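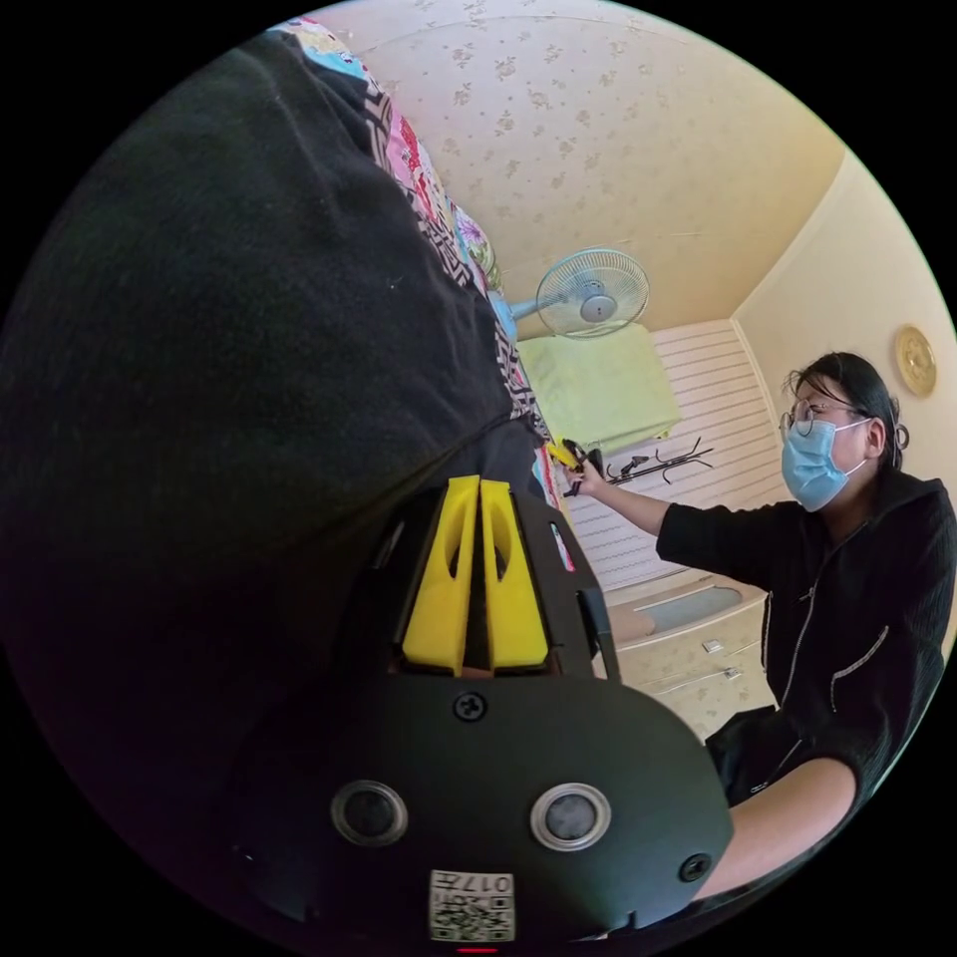 In the bedroom, March

Brestorlow Duvet Insert, All-Year Weight
Sold by Skustura. Size: twin, full, queen, king.

The Brestorlow is a plain white insert made to go inside a cover you already have. It has no print and no decoration, and the piping on the edge is the same white as the rest. We have been selling it for three years and in this time we changed only two things: the corner loops became longer, and the bag is now made of cotton.

Shell
The shell is woven for us by Tichý, in a fabric they call Nitside. It is 100 percent cotton, closely woven, with a thread count of 376. We are asked often if a higher number would be better. For an insert we do not think so. The fabric must be tight enough to hold the fill, but it must also let the air go through, and the very dense fabrics which we tried made a rustling sound when the sleeper turned. Nitside feels a little stiff when you open the bag. It becomes softer after the second or third wash.

Fill
The queen size contains 1,146 grams of wool. The wool is washed and carded, then laid in one even sheet and stitched in squares. It cannot move to the foot of the bed as loose fill does. New wool has a light smell, a little like a sweater from the closet, and it goes away in a few days if you hang the insert near an open window.

We do not recommend this insert for a person who wants a high and puffy bed. Wool lies flat – it is warm, but it does not look like a cloud. If the look is important for you, please see our down inserts.
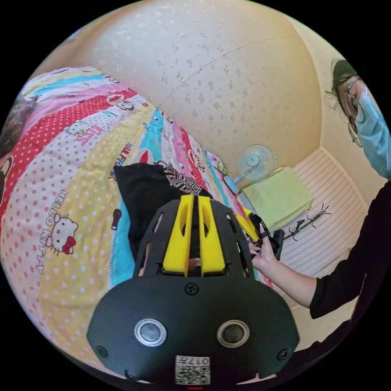

Hello Kitty bedding with a black cloth lying across it

Putting it in a cover
There are eight loops, one in each corner and one in the middle of each side. If your cover has ties, use all of them. If it has ties only in the corners, this is enough for twin and full, but on the king size the middle may hang a little.

Many customers ask about children's covers. These are often cut smaller than the label says, and some become shorter in the first wash. Please measure the cover flat, from seam to seam, after washing. The insert can be up to two inches wider than the cover without making trouble. When the difference is bigger you will get a hard fold on one side.

Ga-eun Myung from our customer desk can look at your measurements before you order. Write to her the length and the width of the cover and where the ties are. She answers usually before 4 p.m. on the same day.

Washing
Machine wash, cold, on the wool program, with a liquid detergent for wool. Do not use bleach or fabric softener. Spin slowly. Dry flat or over two lines, not in the dryer, and turn it once.
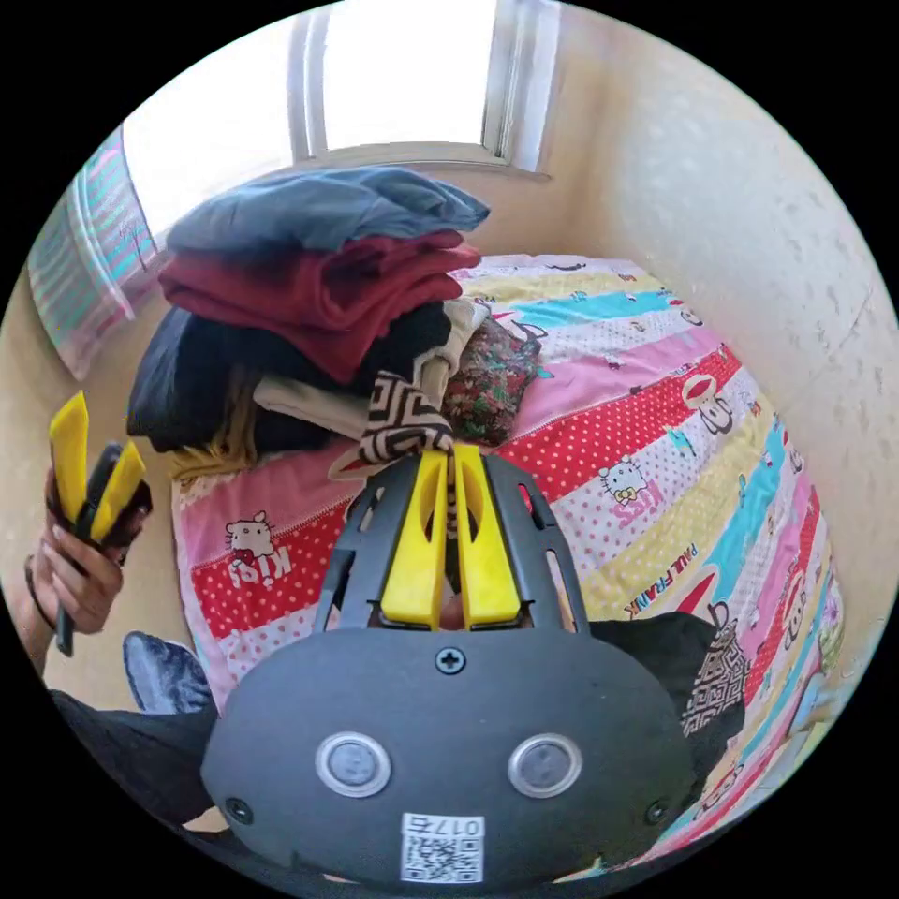 You will not need to wash it often. Twice in a year is enough for most homes when the cover is washed regularly. Between washes, air it for one hour with the cover off. Small stains can be cleaned by hand with cool water and a soft cloth, working from the outside of the stain to the middle.

For storage, fold it loosely and keep it in the cotton bag. Vacuum bags press the wool too hard, and we cannot accept a return for an insert which was kept in one.

Returns
You may return the insert in 30 days if it was used only with a cover on. Please include the paper card with the batch number. The cost of return shipping is paid by us for the first exchange of size, and by the customer after this.

Text and product questions: Lucero Mamani, Skustura bedding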